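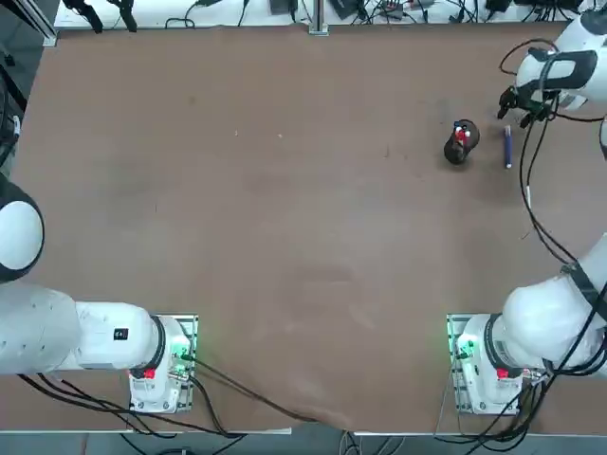 Last touched Tue 8 June. I keep getting the same handful of questions about the gripper comparison, so I'm putting my answers in one place and I'll add to it when new ones come in.

**Which grippers are you comparing?**

The Ruvex and the Plidow, both two-fingered, both on the same arms. I had an Egilsson on for a while too, but the fingertips I ordered for it never showed up and I got tired of waiting. It may come back in December if I get my budget.

**Why markers and a cup?**

They're cheap and I can get more at the drugstore! A marker is also a surprisingly mean test. It's skinny, it rolls, and if the fingers close a hair off center it spins right out. The job is to pick one up off the brown table and get it standing in the little cup. When there's already a marker in there the second one is a lot harder to place, and I count those runs separately.

**How many runs so far?**

2,558 good ones as of this update. The plan is 3,000 per gripper and the Ruvex is the one that's ahead, so the Plidow has some catching up to do. I throw out any run where the controller dropped the connection, and no, I don't go back and rescue the almost-finished ones.

**So which one's better?**

Ugh, I knew you'd ask. For markers I like the Ruvex. It closes slower but it closes evenly, and I hardly ever have to touch up the zero position. The Plidow is quicker and has way more squeeze - great for a heavy mug, kind of overkill for a felt-tip. If you're only buying one and you don't know what you'll be picking up yet, I'd get the Plidow and turn the force down to 2 on its scale.

**Do you really need both arms for this?**

Nope, one arm does the whole marker job. The other one is for the handover test, which I haven't written up yet.

**What controller are you on?**

Marik, with the stock settings except for the speed limit. I tried tuning the gains myself and made everything worse for a week (the wrist buzzed like a bee), so back to stock it went.

**Any advice on cables?**

Leave more slack at the wrist than you think you need, then swing the arm through its full reach by hand before you tie anything down. I skipped that once and pulled a connector halfway through an overnight batch. Mine still isn't pretty.

**Can I get the raw numbers?**

Sure, but let me finish the Plidow runs first. The spreadsheet has notes in it that only make sense to me, and the column called "meh" needs a better name.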